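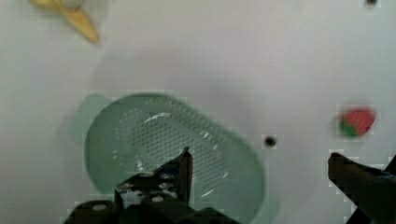 Minutes of the Muvavmont Community Kitchen and Garden Group, July Meeting

Last updated: July

The meeting opened at 6:30 in the evening in the Engebretsen Room, a little later than planned while extra chairs were carried up from downstairs. It was lovely to see so many new faces, and the chair welcomed everyone warmly and asked people to help themselves to the rhubarb cake before it got warm (it was gone by item three).

1. Minutes of the last meeting

Approved, with one correction. The plot beside the Kinar Street gate was given to the herb growers, and should not have been written down as belonging to the bean growers, who were very gracious about the mix-up.

2. Money

We have $3,000 in the main account and another $1,000 set aside for the water line. The plant sale did better than any of us dared hope, given the rain that morning, and thanks go to everybody who stood under the awning and kept smiling. It was agreed to leave the water line money alone until we have a written price from the plumber.

3. Saturday lunches

The last lunch served 42 people, and the cucumber salad was a great favorite. There was a long and good-natured talk about whether to go on making two soups. Several members felt that one soup, made well and in the big pot, would leave more hands free for the salads and for sitting down with our guests, which is after all why many of us come. Others pointed out that the second soup is the one without onions and that a few regulars depend on it. Agreed: one soup, no onions, with fried onions in a bowl on the side for those who want them. We will try this through the end of summer.

Salad greens are to be washed twice and left to drain in a colander before they go into the refrigerator. Please label the tubs with the day.

4. The garden

Squash is coming on faster than we can pick it. Members with plots along the Rimusitz fence are asked to keep their vines off the path, as the stroller wheels get caught. Watering is fine before 9 in the morning or after supper. The tomato cages we lent to the school have come back, all but 4, and a friendly note will be sent.

5. Any other business

The freezer door still sticks, so please give it a good push. A member kindly offered a box of canning jars, accepted with thanks. Somebody left a blue rain jacket on the hook by the sink and it is still there.

The meeting closed at 8:10. We meet again on the second Tuesday of next month, same room, and the bean growers have promised dessert.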